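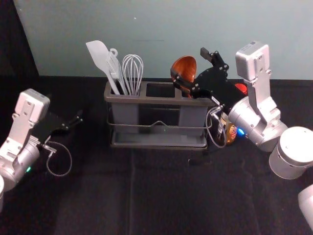 Two robot arms at a utensil holder. The gripper on the right has hold of a ladle.

How Does a Robot Know Where to Put Its Hand?

By Suha Hamdan

Picking up a ladle is easy for you. You look, you reach, you grab. A robot arm has to be told how to do each part, and the telling is done by software, the set of instructions that runs on a computer.

Seeing

A camera picture is made of tiny colored dots called pixels. To a computer, each dot is just numbers. The first piece of software looks for patterns in those numbers. It has to work out which dots belong to the ladle and which belong to the holder, the table or the wall. This job is called perception.

Shiny things are hard. A bright spot on a metal-colored bowl can look like a separate object. Dark things on a dark cloth are hard too.

Planning

Next, the software has to choose a path. The straightest path may not be a good one, because the gripper could knock into the whisk or the other arm. A planner tries out many paths inside the computer before the arm moves at all. At the Tremurcombe lab, a planner called Starnis tested 2186 paths for one reach and threw out all but 77 of them. Then it picked the smoothest one left.

With two arms, the planner also has to keep track of both — even when one of them is holding nothing.

Moving

An arm has joints, like your shoulder, elbow and wrist. Each joint has a motor. The control software tells every motor how far to turn and checks where the joint really is. If a joint has gone a little too far, the software turns it back. In Starnis, this check happens 30 times each second.

Closing the fingers needs control as well. Squeeze too softly and the ladle slips. Squeeze too hard and something may bend.

Try it yourself

Put a spoon in a cup. Ask a friend to close their eyes, then guide their hand to the spoon using only words such as "left," "down" and "stop." Count how many words you need. Now move the cup and start again. Can you use the same words in the same order?

Words to know

Gripper: the part of a robot arm that holds things.
Perception: working out what is in a picture.
Planner: software that chooses a path.
Joint: a place where an arm can bend or turn.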